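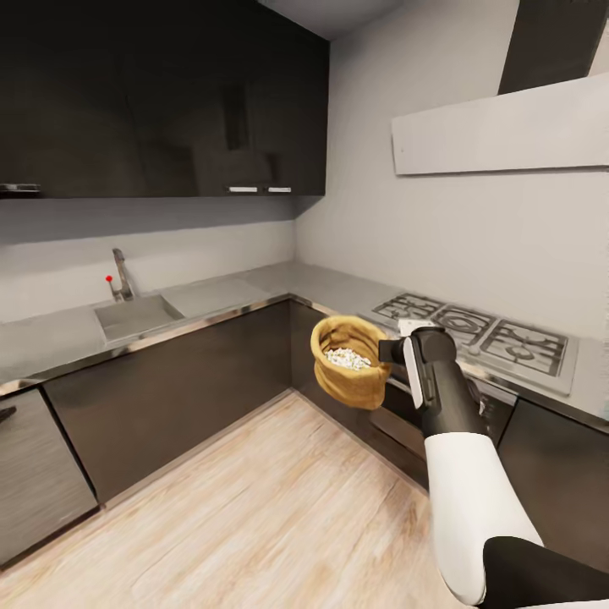
4.2 What changed for the kitchen staff

We had expected the cooks at Foulkes to talk mostly about speed, but what they wanted to tell us about — often at length, and over very good coffee — was the lifting and fetching. In the simulated kitchen the arm holds an open sack in front of the cooktop and reaches for the microwave (Figure 3), and these are just the sorts of small errands that 30 of our 41 respondents said they would gladly hand over. 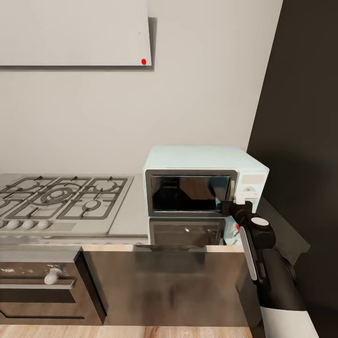
Figure 3. Two moments from the simulated kitchen.

The cooking itself was another matter, and 10 of them asked us to leave the seasoning alone! Sofia Sotiropoulos, who ran the March interviews, noted that the newer cooks worried more about losing those errands, as that was how they had learned the room.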